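Print this release | E-mail this release

Wollolberg Issues Large-Disc Xiangqi Set With Roll-Out Mat for Clubs and Schools

September release covers red and black sides, printed mat and setup guide

Wollolberg, a maker of wooden table games, has released the Dornov xiangqi set, a full-size Chinese chess set intended for clubs, school libraries and community rooms. The set consists of 32 wooden discs in two colors, a thin printed mat and a printed setup guide. Sales begin in September through the company's regular distributors.

Xiangqi is played by two people on a grid of nine vertical and ten horizontal lines. Pieces are placed on the intersections of the lines and not inside the squares. Each side has one general, two advisors, two elephants, two horses, two chariots, two cannons and five soldiers. The general and the advisors stay within the palace, a block of nine points marked with crossed diagonals. A band called the river divides the board into halves. Elephants may not cross it, and a soldier that has crossed it gains the right to move sideways.

"Most of the questions we receive concern setup," said Sena Tsikata, product manager for table games at Wollolberg. "People who come from Western chess put the pieces in the squares. We wrote the guide with that reader in mind, and it starts with the back rank."

The guide recommends filling the back rank first. The general goes on the middle point of the rank, with an advisor on each side of it. Elephants, horses and chariots follow outward in that order, so that the chariots finish on the corners. The two cannons stand on the third rank, one in front of each horse with one empty point between. The five soldiers go on the fourth rank, on every other point, beginning at the edge. Small cross-shaped marks on the mat show the cannon and soldier points.

Setting out the red side:
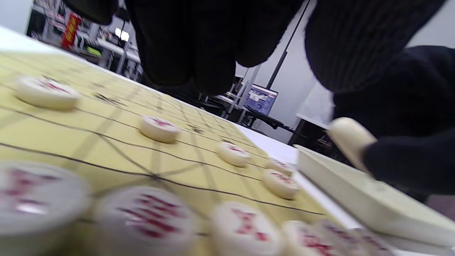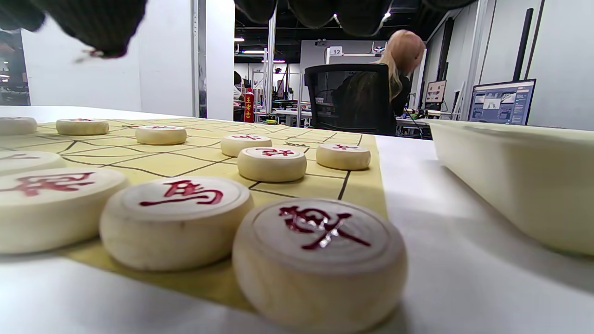
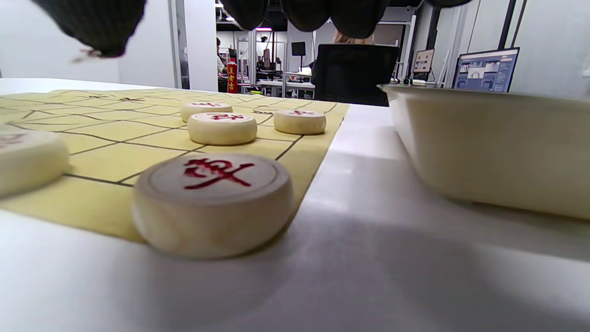
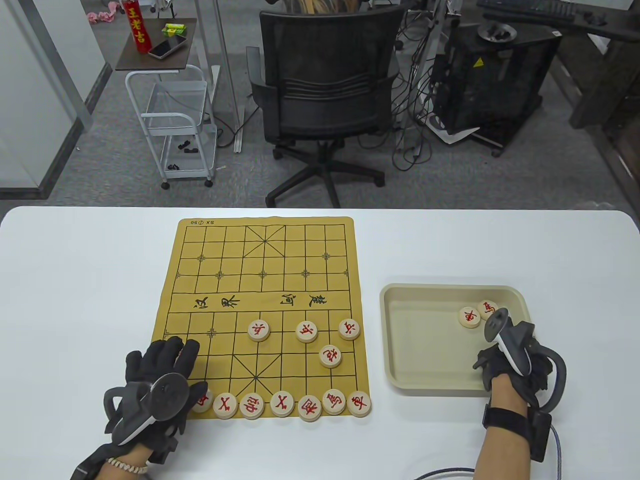 The company tested several mat materials before settling on a thin sheet that can be rolled for storage. A rigid folding board was considered and dropped. Folding boards place a hinge along the river, and in trials the hinge line caused discs standing on the fourth and fifth ranks of either side to rock when the table was bumped. The thin mat follows the table surface. Its drawback is that it holds a curl after storage, and the guide advises rolling it with the printed side out and leaving it flat before play.

The discs are turned, given an engraved ring, and lettered by hand. The recessed ring serves as a limit line for the painter and keeps the strokes of each character away from the rounded edge, where paint wears first. Lettering was supervised by Ottavio Villa, who joined the company from a sign shop and now manages finishing.

"A horse has to be read from across the table, upside down, by the other player," Villa said. "Thin strokes fill the ring nicely on a drawing and then disappear at playing distance. We went heavier on nearly every character. The advisor has few strokes and needed little work. The elephant took the longest."

The guide also explains the difference between traditional and simplified forms of the characters. Older sets and sets made for different markets may show the same piece in either form. The horse, for instance, is written 馬 in the traditional form and 马 in the simplified form. Players who mix replacement discs from several sources should expect both. The name of a piece and its move are the same in either case. Soldiers are commonly written 兵 on the red side and 卒 on the black side, although usage varies between makers.

Evaluation sets were placed with 37 clubs and schools before release. Participants were asked to set up the board from the guide alone and to return written comments. A total of 224 comment forms were received. The two most frequent requests were for a larger diagram of the palace and for the move of the horse, which can be blocked by an adjacent piece, to be shown on its own page. Both changes are in the printed edition. A third request, for an English letter on the reverse of each disc, was not adopted – players who turn discs over to check them tend to put them back one point off.

"We kept a tray next to each board and asked people to return captured pieces to it," said Ebenezer Alhassan, who coordinated the evaluation. "Where there was no tray, the discs ended up on the floor, and we replaced more soldiers than everything else together."

The tray is not part of the set. Any shallow tray with a rim is suitable, provided that it can hold a full side in a single layer.

Replacement discs will be sold singly under the Kova parts line, which has served the company's other games for several years. Orders should state the color and the character required. The mat is also available separately. Wooden discs should be wiped with a dry cloth and stored away from heaters.

Clubs ordering for group use may request the teaching pack, prepared with instructor Seidu Dramani. It contains 60 endgame positions graded by difficulty, each using no more than seven pieces per side, together with blank grid sheets for recording moves.

Trade inquiries: Dean Horrocks, distribution desk, Wollolberg, Ackah Building, second floor. Please quote item 231.

Print this release | E-mail this release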